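Minutes – Demonstration Working Group
Wendilmont Community Technology Center, Room 3
20 March 2020

Chair: Thắng Dương
Present: six members, plus two guests from Tristance
Apologies: one, received by email

1. Minutes of the last meeting
Agreed with one correction. The loan agreement for the display benches is with Byun, not with Vutaleck.

2. Matters arising
The floor plan has been redrawn so that the side door stays clear. The front desk now has a copy. The insurance certificate has come through and the policy reference ends in 3018. The question of parking for coaches was left over to the next meeting.

3. Report on the Tristance visit
Thắng reported on the visit to the Tristance workroom. Four members went. The morning was spent on the arm that folds towels, which ran without a stop while the group was there. It is slow, and members felt that visitors would lose interest unless someone stood beside it and talked.

The afternoon was given to the hand-held grippers. Tristance uses these to record people doing household jobs, and the recordings are later used to train the arms. Members were each given a turn. Picking up a single item was easy enough after a few tries. Pairing and folding took longer, and two members said their wrists were tired by the end.

The group agreed that the grippers made the better demonstration of the two. The arm will be shown as well if Tristance can spare it.

4. Open day in August
The hall holds 200 at one time. Last year 373 people came over the whole day, so entry by timed ticket was proposed and agreed. Tickets will be free.

Vutaleck has offered a screen and a short film. Members asked to see the film before accepting – the one sent last year was mostly advertising. Thắng will write to them.

5. Demonstration tasks
There was a long discussion of what visitors should be asked to do. Cups and cutlery were ruled out on grounds of noise. Small clothing was preferred.
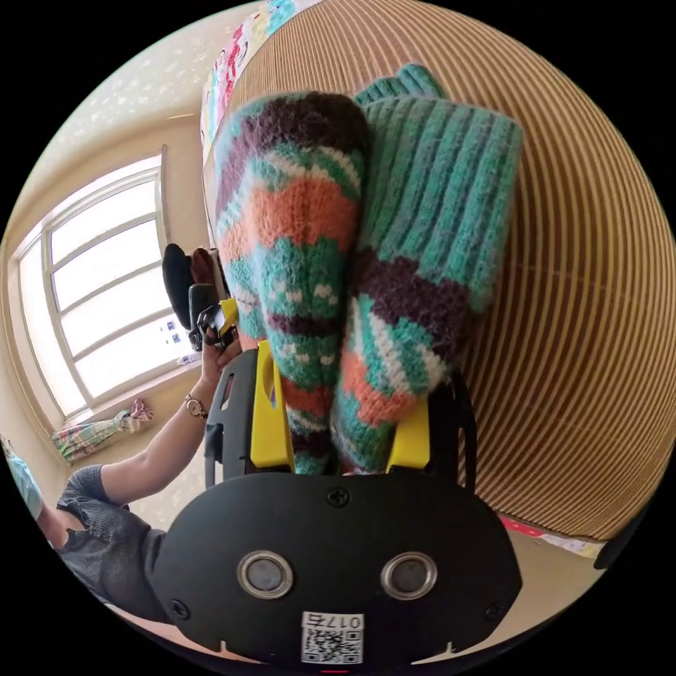 Knitted things were thought to be best, as they give a little under the fingers and are not damaged if dropped. Thin nylon socks were tried at the visit and kept sliding out. One member asked whether children could manage the grippers. Tristance said that older children could, with an adult next to them, and that younger ones should watch.

It was agreed to ask for donated socks in bright colors and to wash everything beforehand. Each bench will have one pair of grippers and one helper.

6. Costs
Byun will lend the benches without charge but wants them collected and returned. A van will be needed for both days. Two quotes to be obtained before the next meeting.

7. Any other business
The sign at the main entrance still has the old opening hours – to be reported again.
A request for a second microphone was noted.

Actions
Thắng Dương – write to Vutaleck about the film; confirm with Tristance whether the arm is available
Secretary – ticket page, request for socks in the newsletter
Bench group – van quotes

Date of next meeting to be sent round by email.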